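Notas sobre una necrológica: Yevdokiia Hnatiuk

Entrada anterior: Índices de bautismo, segunda parte

En julio terminé de revisar los datos de mi tía abuela Yevdokiia Hnatiuk para la nota que publicará el boletín de Durnura. El texto impreso tendrá un solo párrafo. Aquí dejo la versión larga, con las fuentes y las dudas que quedan abiertas.

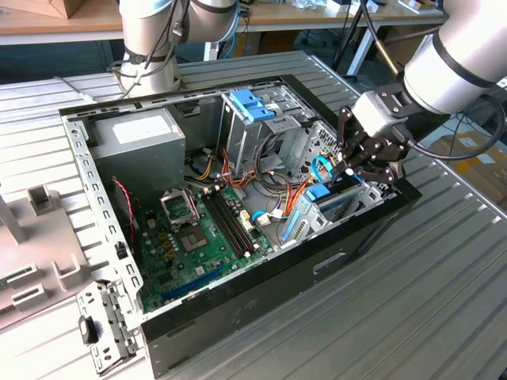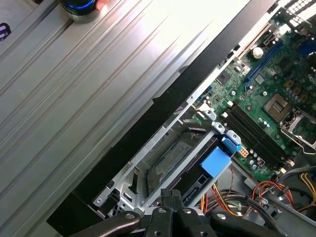 Ordenador de sobremesa con la carcasa abierta, en las dos fotos.

Datos básicos. Nació en Durnura, segunda hija de Danylo Vakulenko y de su primera esposa, cuyo nombre aparece escrito de dos formas en el registro parroquial. He optado por no incluirlo en la nota hasta ver la partida de matrimonio. El apellido Hnatiuk es el de casada. En el censo de la cooperativa figura todavía como Vakulenko, con la dirección de la casa de los padres, lo que sitúa la boda después de la cosecha de ese año y no en primavera, como decía mi madre.

Escolarización. Cursó la primaria en Durnura y dos años de contabilidad en la escuela nocturna de Zirard. Conservo el certificado, sin calificaciones. Marichka Vasylenko, compañera de curso, recuerda que las clases empezaban a las siete de la tarde y que volvían juntas en el último autobús.

Trabajo. Entró en la fábrica de hilados Melnychuk como auxiliar de almacén y se jubiló allí como encargada de nóminas, tras 31 años. La familia siempre ha dicho «toda la vida en Melnychuk», pero hay un intervalo de tres años sin cotizaciones. Coincide con el nacimiento de su hija Ustyna y con la enfermedad del suegro. En la nota he puesto solo la cifra total que consta en la carta de jubilación, que ya descuenta ese periodo.

Matrimonio. Se casó con Vitalii Fedoruk Hnatiuk – Fedoruk es el apellido materno, y en algunos documentos va delante – y estuvieron casados 59 años. Vivieron primero en dos habitaciones alquiladas encima de la panadería y después en la casa de la calle del molino, que él amplió por la parte de atrás. Tuvieron a Ustyna, hoy Ustyna Stasiv, y a un hijo que murió con pocos días. El niño no está en la nota. Ustyna lo pidió así y me parece suficiente motivo.

Otras ocupaciones. Cantó de contralto en el coro parroquial. Tuvo colmenas hasta que la vista dejó de permitírselo. Llevaba un cuaderno de gastos domésticos con la fecha, el concepto, el importe y, en una cuarta columna, el tiempo que hacía. He leído casi 3 cuadernos enteros. Las entradas de invierno son escuetas: «pan, hilo, helada». Cuando compró la lavadora anotó también el número de serie.

Últimos años. Al enviudar se trasladó a Londerico, a casa de su hija. Murió allí de madrugada, en julio. El funeral se celebró en Durnura y está enterrada junto a su marido, en la parte alta del cementerio, fila del muro.

Pendiente de comprobar:

Fecha exacta de la boda. El libro está en el archivo de Zirard y solo atienden por la mañana.

Grafía del nombre de la madre.

Si el hermano mayor emigró antes o después de la inundación. Hay una postal suya sin matasellos legible.

Si alguien de la antigua plantilla de Melnychuk tiene fotografías de la oficina de nóminas, agradecería una copia. Me basta con que indique los nombres al dorso, aunque falte el año.

Archivado en: familia, Durnura, fuentes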